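Is the Pesum fruit picking trainer worth $3000?
Asked Oct 26, 2021

Pesum wants $3000 for a simulator plus 22 practice tasks. The sample task is one orange on a plain gray surface.

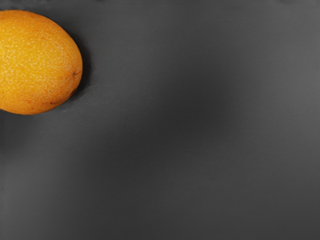

I sort citrus in Flarndale and doubt this carries over to a real arm. Has anyone paid for it?

Answer 1
Paid, used it 3 weeks. Peel looks nice – grip settings were useless on my arm. Support blamed my arm.

Answer 2
try Tetano, its cheaper

Answer 3
Ask for a trial first. They gave me one.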